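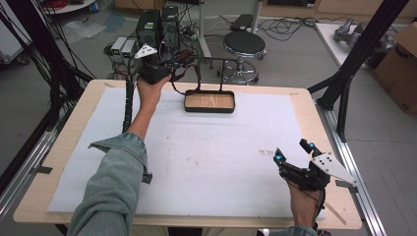

What Is an Appeal?

When a court makes a decision, one side is usually unhappy with it. Sometimes the unhappy side can ask a higher court to look at the decision again. This is called an appeal.

An appeal does not mean starting all over. It is a check on the work the first court did. To see how it works, we will follow one small case from the first court to the last.

The fence in Sodby

In the town of Sodby there is a bike shop called Grotell. One winter the shop put up a new fence along its yard. The people who built it were from a company named Tabrizi. In February part of the fence fell over and bent several bikes.

Grotell said the posts were not set deep enough, and asked Tabrizi to pay $459 to fix the bikes. Tabrizi said no. It said the shop had leaned heavy shelves against the fence, and that the shelves pushed it over.

The two sides could not agree, so Grotell took the matter to court. When one side asks a court to make the other side pay or do something, it is called a lawsuit. Nobody is accused of a crime in a case like this, and nobody can go to jail. The question is who has to pay for the damage.

The first court

The first court to hear a case is often called the trial court. This is where the facts get sorted out. People who saw what happened can come and tell the court about it. They are called witnesses. Before they speak, they promise to tell the truth. Each side can also ask questions of the other side's witnesses.

The court looks at other things too, such as letters, bills, and photographs. All of it together is called evidence.

In the Sodby case, a neighbor said the fence was already wobbly before the shelves were there. A worker from Tabrizi said the posts were as deep as the contract called for. A contract is an agreement that the law will back up.

In some cases a jury decides what happened. A jury is a group of ordinary people, and how many there are depends on the court. Some courts use 12 and some use only 6. In a small case like this one there is often no jury, and the judge decides alone. That is how it went in Sodby. The judge decided that Tabrizi had to pay.

Asking a higher court

Tabrizi thought the judge had made a mistake. The contract had a page at the back that said who was responsible if anything was placed against the fence. Tabrizi wanted the judge to read that page, and the judge said it was not part of the contract. Tabrizi said that was wrong under the law.

So the company appealed. It could not wait as long as it liked. There is a deadline for an appeal, and each kind of court has its own. In this one, Tabrizi had 32 days. If a side misses the deadline, the first decision usually stands, even if there was a mistake in it.

The appeal went to a higher court in the city of Esness. Courts that hear appeals are called appeals courts or appellate courts. (Say it like this: uh-PELL-it.)

What the appeals court looks at

An appeals court does not usually hear witnesses. The neighbor did not have to go to Esness and tell the story again. Instead, the judges read the record. The record is everything that was written down or handed in at the trial.

Each side also sends in a paper called a brief. It explains why that side thinks the first court got it right or wrong. Briefs can be quite long, in spite of the name.

Then there may be a hearing, where lawyers stand up and talk to the judges. The judges often interrupt with questions. Each lawyer gets a set amount of time, and in some courts a small light tells them when it is nearly used up.

Appeals are usually heard by more than one judge. Three is common. The highest courts may have 5, 7, 9, or more. An odd number helps the judges avoid a tie.

The judges mostly ask questions like these:
Did the first court use the right law?
Did it follow the rules for a fair trial?
If there was a mistake, was it big enough to change the result?

The last question matters a lot. Trials are run by people, and people make small mistakes. If a mistake made no difference, the appeals court will usually leave the decision alone. Lawyers call this a harmless error.

What about the facts?

Suppose two witnesses say opposite things. The trial judge saw both of them speak and could listen to how they answered. The appeals judges only have the words on paper. For this reason they usually accept what the trial court found about the facts, unless it was clearly wrong.

Three ways it can end

The appeals court can affirm the decision. That means it stays the same.

It can reverse the decision. That means it is changed.

It can also send the case back to the first court, with instructions. This is called a remand. The court in Esness did this. It said the page at the back was part of the contract, and told the judge in Sodby to read it and decide again.

The judge read the page. It talked about things placed against the fence, but the judge believed the neighbor, who said the fence was loose before that. Tabrizi still had to pay.

Words to know

Appeal - asking a higher court to check a decision
Evidence - what a court uses to decide the facts
Brief - a paper that explains one side's argument
Affirm - to leave a decision the same
Reverse - to change a decision
Remand - to send a case back to the first court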